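Home | Members | Events | Shop | Contact

Drorden Desk Membership
Tue 24 June, by the Nillis office

Trovemura Business Circle has rented desks to its members since the days when networking meant swapping fax numbers. The Drorden is our part-time option, for firms that want a respectable address and somewhere to sit while waiting for the Garcia breakfast to start.

You get 30 days' use a year, post handling and a listing in the directory, which reaches 400 companies, several of whom read it.
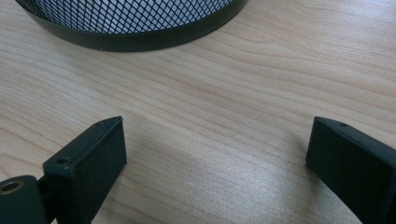 What it costs

Members pay 300 a year, non-members 400. The difference is exactly what it looks like: a nudge to join.

Meeting rooms are extra and go quickly in June, when everyone remembers their annual accounts. Unused days don't carry over. We have heard the arguments, some of them quite moving.

Apply through the Nillis office. Referees are welcome, relatives less so.

Shares 4 | Comments 2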